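Does a detached studio count toward the architect stamp threshold?

Posted by Shin_drafting, 18th February

Existing house is 1078 sq ft. The owner wants a detached studio on the same lot, one story, slab on grade. The county form asks for "total project area" and doesn't define it. Do I enter the studio alone or both buildings?

Grolum
Both. Always both.

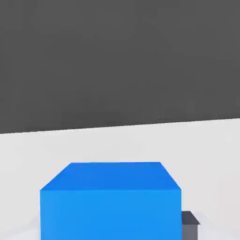

Ladi Nwachukwu disagrees: total project area normally means the area covered by the permit, so an untouched house stays out of it. Check the definitions section of the local code, then get the plan reviewer's reading by email before you submit. If the two buildings share a new service trench, ask about that too.

Grolum
Mine got sent back 2 times for leaving the house off. Different county, though.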